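11/05/2018

Well, the Wotmont library toy shelf is coming back, and I for one am thrilled. The town council voted Monday night to let the library lend toys again, starting the first week of next month, and if you had small kids here back when the old shelf was running you'll know why people clapped. (They did clap. At a council meeting!)

For anyone who moved here more recently, the toy shelf used to sit behind the large-print books on Willel Street. You could take home a puzzle, a stuffed animal or a box of train track for two weeks, same as a book. It closed when the roof leaked over that corner and the shelving had to come out, and after that the money went to computers and the toys went to people's basements. I had a bag of wooden blocks in mine for years and I'm a little embarrassed about it.

Zinash Kassa runs the children's room now, and she's been asking for this since April of last year. She told me the library has 89 toys ready to lend and would like more. Most came from families in town, and a few came from the Asante day care when it moved to the smaller building.

The part that took up most of Monday's meeting was cleaning. Gebremedhin Wolde, who sits on the council for the north side, wanted to know who washes what and how often, and I thought that was fair enough – I've seen what my own two do to a stuffed rabbit. The answer is that anything soft gets machine washed between borrowers and anything hard gets wiped down at the desk before it goes back out. If a toy can't go through a washer, the library won't take it.
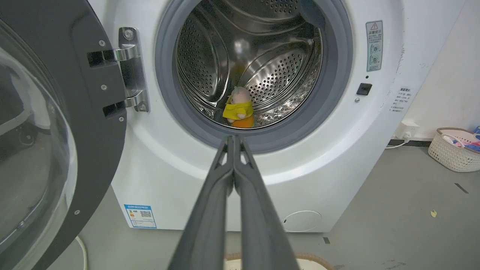

The budget for the whole thing is $671 for the rest of the year, mostly for bins, labels and detergent. Wolde voted yes in the end, and so did everybody else except Rodica Zamfir, who abstained. She caught me in the parking lot afterward and said she likes the idea fine but wishes the Saturday hours had been settled first. I see her point. The library still closes at one on Saturdays, and plenty of parents work until then.

So how does it work? You need a library card, and it has to be an adult's card. You can borrow two toys at a time for 15 days. There are no late fees, but you can't take anything new home until the old one comes back. If a piece goes missing, tell the desk and they'll mark the box. Zinash was pretty relaxed about missing pieces. She says the farm set has been short a pig since before she was hired and kids still fight over it.

Baby toys will be on the bottom two shelves, and puzzles and games will be up higher where the toddlers can't dump them. Dress-up clothes aren't included for now, which will disappoint somebody at my house. 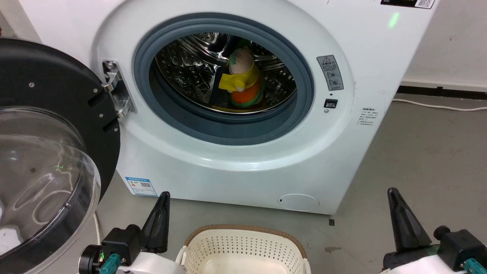

I also talked to Tsion Birhane, who has three kids under six and drove in from Okby for the meeting even though Okby folks couldn't vote on it. She wanted to be sure her county card would still be good for toys. It will be! Okby and Wotmont have shared cards for ages and the toy shelf falls under the same deal. She told me her oldest gets bored with a new toy in a week, and she'd much rather hand it back than trip over it till Christmas. Same here, Tsion.

If you'd like to give something, the children's room is taking donations on weekday afternoons. They need floor puzzles, big building bricks, and stuffed animals with stitched eyes. Please don't leave bags outside the book drop, especially with the rain we've been having. They don't want anything that takes batteries, and they have all the board books they can fit.

Obsa Tufa at the hardware store is building the new shelves, and he's giving the library a break on the lumber. He was hoping to have them in this week but the floor in that corner needs leveling first – leftover trouble from the leak, I gather. He thinks he'll be done in time. If he isn't, the toys will go out on folding tables until the shelves are up.

The first lending day will be a Tuesday, doors at ten. There'll be juice and somebody from the school is bringing a guitar. I'm returning my blocks.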